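From: hedow-docs list
Subject: Re: [hedow-docs] Layout of the one-page terms sheet, second proof
Date: October, 16:40

Replying to the list and not only to the poster, as two other groups are waiting on the same template.

> The Makori office says the revised terms sheet is still too dense
> to read at the counter. They want the long middle paragraph split
> and the type taken up a size. If we do that the sheet runs to a
> second page, and then we are back to stapling. Can we keep it on
> one side, or should I tell them it is two pages from now on?
>
> Also, is the numbering of the short clauses fixed? Cillach cites
> them by number in its cover letter.

It can stay on one side. I ran the proof on the office printer at the normal setting, plain white stock, black only, and read it the way a customer would, lying on a flat surface and turned at an angle. My notes follow.

1. Heading. Keep it short. The form number (401) can move out of the heading and into the footer. The longer line under the heading has to stay, as it states which agreement the sheet belongs to.

2. First block. The bold is overused. Once several phrases in one paragraph are bold, the eye skips all of them. Limit it to the defined terms at first use, and set the rest in regular weight.

3. Middle block. Makori is right about this one. It is a single paragraph holding the delivery terms, the returns terms and the storage charge. At arm's length it reads as a gray rectangle.

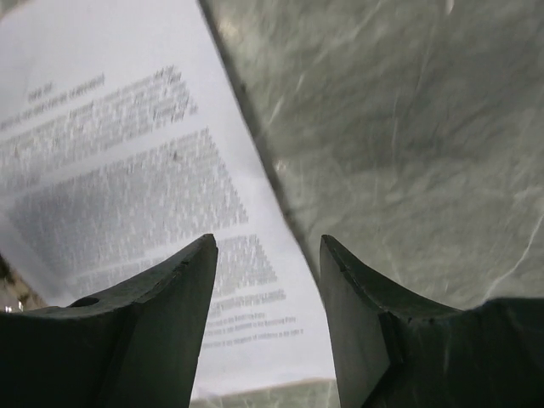 The fix I would try first is to break it at the two points where the subject changes, and put half a line of space at each break. That costs one line in total. Do not indent the new paragraphs as well; the template uses space or indent, never both, and the Weltetmont version went wrong by mixing them.

The space comes back from the returns text. It currently says twice that goods are held for 22 days, once in words and once in figures. Cut the second statement. The sentence beginning "For the avoidance of doubt" repeats clause 4 and can go with it. I make that a gain of three lines, enough for the paragraph breaks with two lines left over.

4. Short clauses. These are the easiest part of the sheet to read, and the reason is line length. Each one stops well before the right margin and there is air between them. Leave the spacing alone. The temptation when a page is tight is to close up the list, and then the only readable part is gone too.

The numbering is fixed. Cillach cites clauses 2 and 5, and the Hedow intake form cites clause 5. If a clause is dropped, mark it "not used" and keep the number. Do not renumber without a message to this list first.

5. Type size. I would not go up a full size. Try a half-point on the body only, with the heading unchanged, after the cuts in item 3 have been made. If the last clause moves to a second page, go back to the present size and keep the paragraph breaks. The breaks do more for reading than the half-point does.

6. Paper. Please test on the same stock the counters use. The last proof went round as a screen file, and the comments on gray type came partly from people reading it at reduced zoom. Toner save must be off. With it on, the regular weight prints light and the bold looks heavier by comparison, so the complaint in item 2 gets worse.

For printing, the Makori counter takes 40 copies and the main store takes 111. I would hold both until the third proof has been read on paper by someone who has not worked on the text.

One open question from my side. The source file still has a manual line break after each line of the middle block, left over from the old mail system. If anyone has a copy without them, please send it. Otherwise I will strip them by hand before making the cuts, and the line counts above may shift by one.

--
hedow-docs: list for forms, templates and printed terms
Trim quoted text when replying. Attachments go to the shared folder.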